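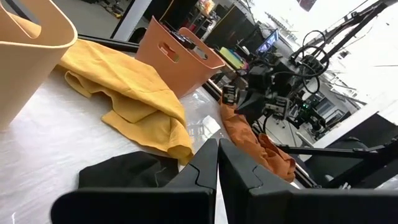 Sorting colors on the table, do you bother?

plundel79
I've switched to sorting on the table with plastic baskets, a beige one and an orange one. Darks go in the orange. My question is the mustard towels. Do they go with darks, or do they need their own load? Mine are cotton and fairly new.

Desta Yilma
Own load for the first 2 or 3 washes. After that I put mine in with the darks on cold.

coltstead_k
Disagree. Yellow picks up gray from black clothes no matter how old it is. I had a set go dingy by March and it never came back.

Desta Yilma
Was that cold water? Mine have been in with black T-shirts since last summer and look the same.

coltstead_k
Warm. Still wouldn't risk it.

jemal186
Wet a corner, press it on a white rag and see if any color comes off. Do the black stuff too. Also, what do you have on the table? I tried this on bare wood and damp things left marks.

plundel79
A white sheet. It wrinkles but it wipes off.

grovolura
I gave up on the table and sort on the bed. Same result and less bending.

coltstead_k
Dirty towels on the bed, no thanks.

plundel79
Tried the rag test. Towel left nothing, one black shirt left a lot. Shirt is getting washed alone.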